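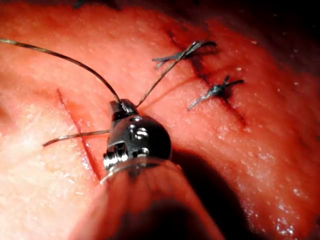

Trultham stitching course fills every place for spring
Mar 14, 2024

Trultham's suturing course is back, and it is fuller than ever. All 89 places for the spring term went within six days of booking opening in January, and a waiting list is already growing.

The course takes surgical trainees through needle handling, thread control and knot tying, and it sticks to those until they are second nature. Each trainee is expected to tie around 1000 knots before the final session, which sounds like a lot until you watch how quickly an evening disappears — people have to be told to go home!

"I love the first night," said course lead Viorica Pascu. "Everyone arrives wanting to be fast. Then we ask them to do one knot slowly, leave a sensible tail and look at what the thread has done to the tissue. Suddenly the whole room is quiet."

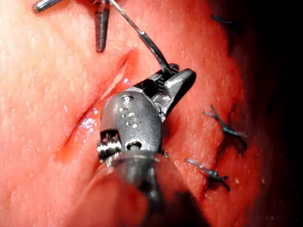

Needle work gets two full sessions this term, up from one last year, and it was the change trainees asked for most. A good part of the first is spent on grip alone. With a curved needle held in the jaws near its thick end, as seen here, the long, slim arc is left free and the thread trails away from the far end. Trainees practise picking the needle up, turning it and setting it down again before they put in a single stitch.

Mareike Steinbach, who took the course last spring and now helps to teach it, said the extra session was a brilliant idea. "My knots were fine. It was my needle angles that were all over the place, and I only sorted them out in the last week."

Places cost £325, including thread and needles. The first session is on the second floor of the Jistell building, with doors open from half past five. Anyone hoping for a cancellation can leave their name at the Jistell front desk.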